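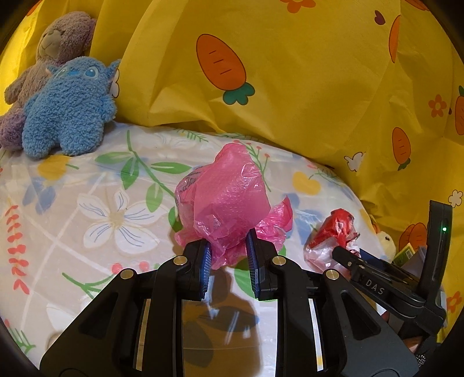

Pink plastic bag on a floral-print pillow

Filed under: Books > Fantasy & Paranormal > Series order and editions

Does the Noniven novella need to be read before book 5?

I have the Nikwood trade paperbacks of the Mazza Bronetti series, books 1 to 4. Book 5 opens with Mazza already bound to the river court, and the binding is mentioned as settled fact. The publisher's list shows a novella, Noniven, with no number against it. Is it set between 4 and 5, and is it in print anywhere in Canada? I don't read ebooks.
Ratih Ngui

Elżbieta Mazurek
Yes, read it first. Noniven takes place over 3 nights after the end of book 4 and contains the whole binding ceremony. It was never issued as a separate paperback. It is printed at the back of the hardcover of book 4, starting on page 211, and was dropped from the trade paperback to save a signature. Check the copyright page before ordering: the hardcover has grey endpapers and lists "with Noniven" under the title. Library catalogues often omit the subtitle, so request by ISBN if your branch does interlibrary loans. Book 6 refers back to the ceremony in more detail, including the colour of the thread, which matters to the plot.

tidewrack
Skipped it, followed book 5 fine. The vampire stuff is better in the early ones anyway. Don't know about print.

marginal_notes
Agree with the reading order above. One correction: the first chapter of Noniven overlaps the last chapter of book 4, told from the sister's side.

Contact us | Terms of use | Back to top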